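Sastlow women's team news, since a few of you asked. Going to put it all in one thread.

Our center back is close to coming back from the knee injury she picked up in August. She has been in full training for 2 weeks and the club says she could be on the bench for the Vinau game.
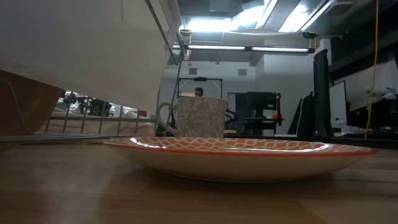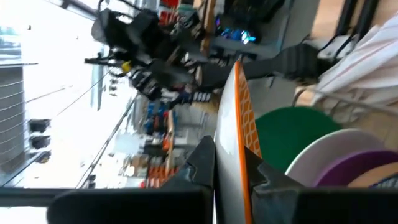
She won't start. The coach said after practice that she'll get 20 minutes at most, and only if the score allows it. I think that's fair. The last time we hurried a defender back, we lost her again inside a month.

For anyone new: she had played 54 league games in a row before the injury. We kept a clean sheet in a lot of those. We've given up goals from corners in nearly every game without her.

The other question is who makes way. The kid who has been filling in is 19 and has done fine on the ground. She gets beaten in the air. I'd keep her in for Vinau and look at it again after Drandano away.

Drandano away is the hard one. Narrow field, long throws, and they have the tallest front line in the league. If our center back is going to start anywhere this spring, I'd want it to be there.

Midfield is unchanged. The captain is one yellow card from a suspension and has been for a month, so expect her to come off early if we're ahead.

Attendance at the last home game was 451. That's up on the one before. The east gate was closed again and the line for the other one went back to the parking lot, so come early.

Tickets for Vinau are on the club site now. Kids under 12 get in free with an adult. The supporters' bus to Drandano has 24 seats and the list is filling up. Reply here if you want your name on it and I'll pass it along.

Someone asked if the fanzine is still going. Yes. The February 2023 issue of Bite is at the printer and will be on sale by the main stand. Same price as last time.

Will post the lineup when it's out.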